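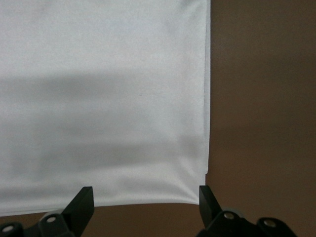 Attachment 1: wrist camera view, white cloth, bottom corner by the right finger.

From: Aba Ametepe
To: small-shop-automation list
Date: March 26, 2023
Subject: Re: Anyone living with the Prendix folding kit?

Dramani wrote:

> We are a linen rental outfit, tablecloths and napkins mostly, and
> the Bemholm sales rep has been in twice now with the brochure for
> the Prendix. Arm, gripper, wrist camera, software, a day of setup.
> The brochure says "folds what you hand it," which is a sentence I
> have read many times looking for the catch. I remember you had one
> on trial. Before I sign anything:
>
> 1. Does it fold?
> 2. How much fussing does it take to get going on a new item?
> 3. Is the wrist camera any use or is it decoration?
> 4. What about the service plan?
> 5. Would you buy it with your own money?
>
> Our napkins are white, the tables are white, the walls are white.
> I mention it in case it matters.

It matters. I'll get to it.

We have had the kit on trial for 33 days. For those who missed my earlier grumbling, we do napkins, tea towels and small table linens for restaurants, and the trial unit sits on a bench at the end of the finishing room, where it gets the plain flat stuff. The fancy folds are still done by hand and I expect they will be until I retire.

1. Does it fold?

Yes, on a good day, with the right cloth, laid down the right way. I ran a proper count last week because I was tired of arguing with the rep from memory. 400 plain white napkins, one at a time, half fold and then half again. 122 of them needed a hand from a person before they could go on the stack. Some of those were small sins, a corner a thumb's width off. Others were closer to modern sculpture. The rep asked if I would consider the small sins a success. I asked if he would consider eating off one.

Most of the trouble comes at the first pick. The arm has to get its fingers onto the edge near a corner, and a cloth lying flat on a bench gives it very little to get hold of. Once it has a decent grip, the rest goes pretty well, and the second fold is better than the first, I assume because there is more thickness to grab. When the first pick goes wrong it does not always know. It will carry nothing at all across the bench with great care, set it down, and smooth it.

You learn to listen for this. The motor sound is the same but my coworker's sigh is different.

2. Fussing.

The setup day was really a day and a half. The half was spent finding out that the bench has to be level and has to stay put. Ours was on casters. It is not on casters now.

For each new item you "teach" it by entering the size and the fold, then you run a batch and correct the bad ones on the tablet. Napkins took an afternoon. Tea towels took most of a week, and the ones with a hanging loop are still not something I'd walk away from. The manual has four pages on teaching and eleven on the warranty, and I've come to think of that as the most candid part of the package.

The cloth has to go down fairly flat, too. Gentle waves are fine. A real wrinkle running into the corner and it will treat the wrinkle as the edge. So you still need a person laying the things out, and if that person is already standing there with a napkin in both hands, you may begin to wonder, as I did, how long a napkin takes to fold.

(Seven seconds, if you are me. The kit takes a good deal longer. It doesn't get a sore back, I'll give it that.)

3. The camera.

This is the piece I'd keep if they let me break up the set. You can pull up the wrist view on the tablet, and you can save stills, and the one I've attached shows you what it has to work with. The bottom hem runs across just past the tips of the two black fingers, and the right finger is close to the corner. Brown surface to the right and in a strip under the hem, so the edge stands out nicely. Look up the right side and there's a small kink in the edge near the bottom, where it steps in a little before carrying on down. To you and me that is nothing. To the software, a kink that close to a corner is worth a long think, and now and then it decides the kink is the corner.

There's also a tiny dark speck out in the middle of the cloth. The kit has no opinion on specks. I asked whether it could flag marks for rewash, seeing that it stares at every piece from a few inches away, and was told this is "on the roadmap." I have been in this trade long enough to have seen several roadmaps. The person doing layout is your inspector, same as ever.

Now, your white tables. Our bench started out with a pale top and the first two days were a comedy. White cloth on a pale bench, soft lighting, and the arm hunting for an edge like a man looking for his glasses. Support said to try a darker surface. We changed to a brown one with a dull finish and the picks got better right away. Don't go shiny, they told us, and I didn't test it, having had my fill of tests. If you take a trial, sort out your surface before the setup person arrives or you'll be paying for the discovery.

Shading bothers it less than I expected. A white cloth always has some gray bands across it where it rises and dips, you can see a couple in the attachment, and I figured those would be read as folds. With our lights they mostly aren't. Wesora, who moved theirs under a window, tells me off-list that late afternoon is another story, and has given me leave to pass it on.

4. Service plan.

There are two. The cheap one gets you a person by email. The dear one gets you the same person by telephone. I have used both during the trial and he's very nice. He knows the machine, he doesn't read from a script, and he once stayed on the line through his lunch while I took screws out of a bracket and put them back in the same holes.

Finger pads are extra. They wear, and a worn pad slides off a hem. Ours came off the machine looking fine to me and the new ones picked better anyway, so don't judge by eye. The plan quote assumes 600 cycles between pad checks, which sounds like plenty until you remember that two folds is two cycles. Ask Bemholm to spell out in writing what counts as a cycle, and whether a fold of thin air counts. I asked. There was a pause.

The part I'd push hardest on is the software. Updates are free for the first year. After that the wording goes soft. I couldn't get a straight answer on whether the kit keeps working on the old version if you stop paying, and a folding arm that needs a subscription to fold is not something I care to explain to my boss.

5. Own money?

Not for us, not at the price we were quoted, not with our mix. We change items too often. For somebody who does one size of one thing all day long, I could see it. You have the napkins for that. What I don't know is whether your tablecloths are even in range. The arm's reach was fine for our small linens, but I laid out a large cloth for fun and it got one corner up, went as far as it could go, and stood there holding it like a guest who can't find the coat closet. The brochure does have a maximum size in it. It's on the back, by the recycling mark.

If you do go ahead, ask for a trial using your own linens, in your own room, at the hour you'd be running it. The demo cloths they bring are lovely. Thick hem, sharp corners, never been near a bleach cycle. I asked to keep one and was turned down.

What I'd tell them you want before signing:

- your worst napkins in the test batch, the ones gone thin at the edges
- a count of clean folds done by your people, and not theirs
- a spare set of finger pads in the box
- the update terms past the first year
- who pays for the return freight (we do, it says here)

We have until the end of the trial to decide and I already know what the answer is, but the owner likes watching it, so the paperwork may take a while. He brings visitors in. It behaves for visitors about as well as my kids did.

Happy to send the tally sheet if you want it. It's handwritten, and the column for "other" has remarks in it that I'd rather not post to the full list. I can also send more wrist stills, though once you've seen one white napkin you have a fair idea of the rest.

One question back to the list, while I have you. Has anybody run one of these on colored cloth? We have a restaurant that went to brown napkins in September, and I've got a brown bench now, and I think I can see where this is heading.

Aba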